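# An evening at the Karnholm school robot club
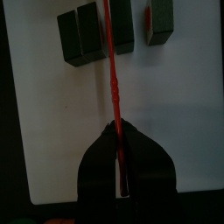 *The gripper holding the red rod, with the four green blocks behind it.*

I had been promising Songül Soylu I would come to one of her open evenings for the best part of a year, and last Tuesday I finally caught the 276 bus out to Karnholm and did it. I'm so glad I went! The club meets in the old needlework room on the second floor (mind the stairs, they are steeper than they look) and there was tea, and a very good lemon cake, and more parents than chairs.

There are 22 pupils in the club this term, working in small teams, and each team has its own task to get ready for the Barnow meet in the spring. I spent most of my time with the team doing the rod and blocks. They have an arm they call Han, with two black fingers, and a white board for it to work over. The green blocks are wooden and go in different places for different runs - two pushed right up against each other, say, and the others with gaps between - and the rod has to be moved among them without knocking anything over. It sounds simple enough until you try to say exactly how you would do it yourself, which Songül made several of us grown-ups attempt out loud. I got as far as "pick it up" and was told, very kindly, that this was not an instruction.

Latifa Ashour, who is in her last year, showed me the notebook where they write down every run. She likes a slow approach and her teammates like a quick one, and there was a good-natured argument going on about it when I arrived and still going on when I left. The program they use is called Clusent, and I'm afraid most of it went over my head, but she was patient with me.

The next open evening is in October, from half past six. Bring a cake if you can, and do ask to see the notebook.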